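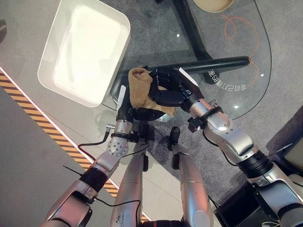 Lakholm Residents' Board
Housekeeping and Common Areas > Towels and Linens

Subject: Request for a uniform towel folding standard, second-floor lounge and guest rooms

linen_desk_lakholm
Posted Tuesday, 9:14 am

Members are asked to comment on the following proposal before the end of February. The building currently holds 68 bath towels for guest room use, and they are returned to the shelves in at least as many conditions as there are persons folding them. Some are folded in halves, some in thirds, and some are rolled. The result is that the stacks lean, and guests who pull one towel from the middle of a shelf bring the rest down with it.

The proposed standard is as follows. Shake the towel out by two corners. Lay it flat on a table. Fold in thirds along the length, then in half, then in half again. The folded edge faces the front of the shelf. Towels are not to be folded in the air or against the chest.

Comments on the method, and on which table should be designated for the work, are welcome in this thread.

northstair
Posted Tuesday, 9:52 am

I support a single standard. I would ask that the requirement to use a table be reconsidered. Many residents who assist with the linens fold while standing at the dryer, and the towels they produce are perfectly acceptable. A person of ordinary height can fold a bath towel in the air without its touching the floor.

Regarding the table, the round glass one would be my last choice. Terry cloth does not grip glass. When the second fold is made, the lower layer slides and the edges no longer meet.

Vachon_House_Linens
Posted Tuesday, 10:31 am

We wish to offer the experience of our own building. Vachon adopted thirds-then-halves two years ago and has kept to it. Our shelves are shallow and the method suits them. Before adopting any fold, the desk at Lakholm should measure the depth of its shelves, as a towel folded in thirds and then halved twice may be considerably shorter than the shelf is deep. In that case a second row tends to form behind the first and is forgotten.

With respect to glass tables, we have used one without difficulty. Glass is easily wiped before the work begins, and it does not catch the loops of the fabric. An unfinished wood table in our basement pulled threads from a number of good towels before it was withdrawn from use.

linen_desk_lakholm
Posted Tuesday, 11:05 am

The shelves in the second-floor closet are 55 centimeters deep. The desk will test the fold against that figure and report the result.

In response to northstair: the objection to folding in the air is one of consistency. The desk does not dispute that some residents do it well.

quietfloor2
Posted Tuesday, 12:40 pm

May I raise the matter of color? Tan and light brown towels show lint from the white ones very plainly, and the reverse is also true, although less so. If a standard is to be written, it should state that the colors are washed and folded separately. I have on several occasions received a tan towel that appeared clean and nevertheless left white fuzz on a dark sweater.

I have no opinion concerning the table.

Paltbridge_Laundry_Room
Posted Tuesday, 1:18 pm

We agree with the previous member on color. At Paltbridge the tan towels are done on their own, without fabric softener, and are taken out of the dryer promptly. Softener coats the loops and the towel no longer takes up water as it should. A towel left in a heap in the drum sets its creases, and no folding method will then produce a flat stack. It must be shaken out hard, smoothed with the flat of the hand, and in some cases returned to the dryer with a damp cloth.

We do not agree with Vachon concerning thirds. Thirds require judgment. Two people asked to fold a towel in thirds will produce two widths. Halves can be checked by matching the corners, and a new helper can learn the method in a minute.

Vachon_House_Linens
Posted Tuesday, 1:44 pm

The objection is noted, but it does not correspond to our experience. The first third is brought in to the line of the far third, and the far third is then laid over it. If the edge overhangs, the fold is opened and corrected. Our helpers were comfortable with the method after one afternoon. The advantage is that no raw edge is visible from the front of the shelf, which cannot be said of halves unless great care is taken with the direction of the last fold.

northstair
Posted Tuesday, 2:20 pm

I must respectfully side with Paltbridge. I have attempted thirds this afternoon with a large bath towel and opened it four times before the edges met. The guest rooms will not be improved by a method that residents abandon within a week.

I would also ask that the standard remain silent on rolled towels. Those in the basket near the shower room have always been rolled, and they take up less room that way.

tratton_annex
Posted Tuesday, 3:02 pm

The Tratton annex requests that hand towels be addressed separately. They are too small for any fold in thirds along the length, and under the proposed wording they would end up as thick squares that do not stack at all. Our practice is one fold lengthwise and one across.

We would also like to know whether the cost of replacement towels is to be discussed here or in the budget thread. The last order came to $779, and several of those towels have already lost their hems.

linen_desk_lakholm
Posted Tuesday, 4:35 pm

The desk thanks members for their comments and replies in order.

Costs belong in the budget thread. Please post hem complaints there as well, with the shelf from which the towel was taken.

Hand towels will be removed from the proposal and will follow the Tratton practice.

Tan and white towels will be washed and folded separately. This will be added as item 2.

Rolled towels in the shower room basket are outside the scope of the proposal and may remain as they are.

On thirds or halves, the desk has tested both. Either fold fits the shelf with space to spare. The stack in thirds stood straighter. The stack in halves was completed sooner. Both will be put to members in the poll, and the wording concerning tables will be changed from "are not to be folded in the air" to "should be folded on a clean, flat surface where one is available."

northstair
Posted Tuesday, 4:51 pm

The revised wording on tables is acceptable to me. I will be voting for halves.

quietfloor2
Posted Tuesday, 5:26 pm

Thank you for including the matter of color. Does item 2 also cover bath mats?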